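Plimisia Manipulation Group
Weekly data meeting, Friday, 10:00
Room 3, Hatthorpe

Present: Peninah Mussa (chair), Ermira Ivanov, Yee-man Lu, Theophilus Ayaaba
Apologies: Yuk-lan Ho
Minutes: Yee-man Lu

1. Previous minutes
Accepted with one correction. The export script in item 4 was written by Theophilus, not Ermira.

2. Episode count
Ermira reported 1,335 two-handed episodes on the server as of this morning. Of these, 141 are flagged for review. Most flags are for tracking loss on the left gripper when the operator turns the wrist inward. Theophilus asked whether flagged episodes are still being passed to training. They are excluded by default - the June run included them and should not be used as a baseline.

3. Mug tree task
The task is demonstrated with the hand-held grippers, one in each hand. Two points were raised.

3.1 Start pose. Operators are starting with the left gripper at different heights. Agreed that both grippers start low over the table, jaws open, and hold still for one second before the first motion. Episodes without the hold will be trimmed by hand for now.

3.2 Approach to the peg. Peninah noted that two operators lift over the top of the post and come down on the peg, while the others come in from the side. Either works for a person, but the policy averages the two and stops short. Side approach adopted. The written instructions will be changed before any more recording.

4. Remote control comparison
Ermira has 99 episodes of the same task recorded by remote control from the Lorivgate station. Motions are slower and there are long pauses before each grasp. Theophilus suggested removing the pauses. Peninah preferred to train once on the data as recorded, then again with pauses removed, and compare. Agreed.
The delay on the Lorivgate link was not logged for these episodes. Ermira to add a timestamp on both ends.

5. Cables
Cable pull on the wrist was discussed again. Yee-man finds that a loop with some slack left at the wrist gives the least drag. Theophilus wants a longer cable on the right side. Cost to be checked. No change to the grippers themselves until the review in item 2 is done.

6. Naming
Folder names still mix "mugtree", "mug_tree" and "tree". Use "mug_tree". Old folders to be renamed after the next backup.

Actions
Peninah - revise operator instructions (3.1, 3.2)
Ermira - timestamps on remote link; both training runs (4)
Theophilus - price for longer cable; rename folders (5, 6)
Yee-man - review flagged episodes, left gripper first (2)
Yuk-lan - confirm availability for operator training

Meeting closed 10:50. Next meeting same time and room. 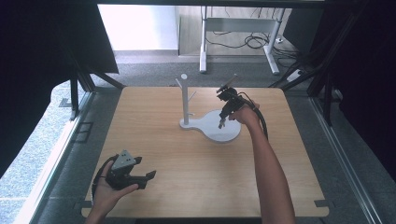 Attachment to item 3: mug tree task, right gripper by the post, left gripper open near the table corner.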